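# Two-armed table kit from Cirkberg goes on hire to small workshops

Anyone who has ever put off tidying the first aid drawer, or sorting the box of odds and ends that lives beneath the stairs, may feel a small flutter of interest at the news from Cirkberg this September. The firm, which until now has sold its two-armed table robots outright and mostly to colleges, has begun letting them out on hire, and it has its eye on the sort of places that would never have dreamed of buying one - repair shops, village halls with a lending cupboard, and the little packing rooms behind mail order businesses.

The kit is called the Podstead, and it arrives as one piece of furniture, more or less. Two arms share a metal rail along the front of a table, each with its own gripper, and there are low walls round the sides to stop things rolling off on to the carpet. You bring the table to a socket, you bring the jobs to the table, and Cirkberg's people spend a morning with you showing the arms what you want done (they are very patient about it, and they do like a cup of tea).

The hire costs £492 a month, with a shortest term of 2 months, and that takes in delivery, the morning's teaching and a telephone line that is open until 9 in the evening. Software comes from Kamatura, a smaller company that has worked with Cirkberg on earlier machines, and updates are part of the price. Breakages to the grippers are covered as well, though spills are not, so do keep the coffee well back.

What sets the Podstead apart from the cheaper single-arm kits is the kind of work it is meant for. Plenty of machines can pick up a wooden block and put it down again somewhere else, and very satisfying it is to watch for the first few minutes. Cirkberg has gone after the fiddlier end of things: soft cases, zips, thin plastic packets that slide about and catch the light, all the awkward stuff that fills a real cupboard. With a zipped case and a spread of packets and small bits and pieces on the table, the two arms have to share a rather crowded patch of ground without getting in each other's way.
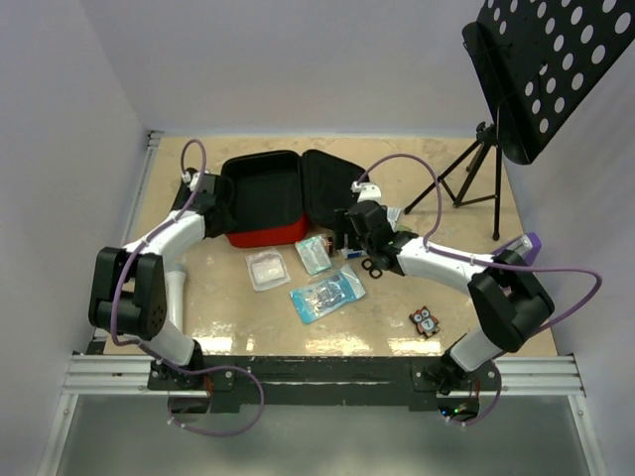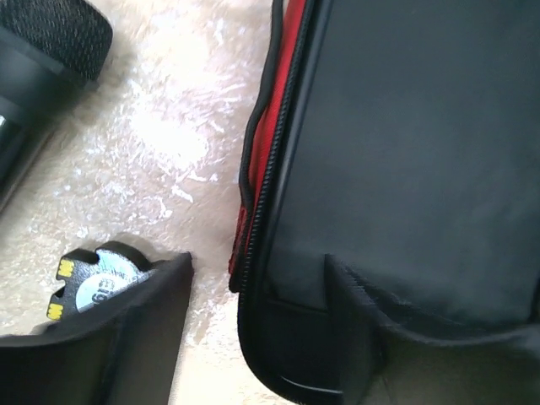 Camenzind, a mending and lending shop that has had a Podstead on trial through the summer, was asked how it had got on, and replied that the machine had been slower than its own staff at nearly everything but had been a good deal steadier over a long afternoon. The shop said it had been most pleased with the restocking of kits that come back half empty, and least pleased with anything in a shiny wrapper, where the arms would sometimes have several goes before getting hold. It would also have liked a longer lesson at the start. One morning, it felt, was enough to learn how to switch the thing on and feel brave about it, and by the following week there were a great many questions. All the same, it has decided to keep the table into the winter.

Cirkberg says it has taken the point about the lesson and will be adding a second visit, free of charge, for anyone who signs up from now on. Existing customers can ask for one too. The firm is also working with Kamatura on the business of shiny packaging, and expects an update before the year is out, although it would not be drawn on which month.

There are a few practical matters to think about before ringing up. The table is heavy and won't go up a narrow staircase, so a ground floor room is best, and it needs to stand somewhere it can stay put, as moving it means setting the arms up afresh. Each gripper has a small camera close by it, which helps with the close work, and Cirkberg asks customers to choose a spot with even overhead light and to wipe the lenses with a dry cloth at the end of the day. A person should be in the room whenever the arms are running. They move gently enough, but they are not to be left to get on with it over lunch.

Bookings are open now, and the firm is offering 2 free demonstration afternoons at its own premises for people who would like to see a Podstead at work first. Visitors are welcome to bring a bag or box of their own things for the arms to try, provided there is nothing sharp or breakable in it, and places should be booked by telephone.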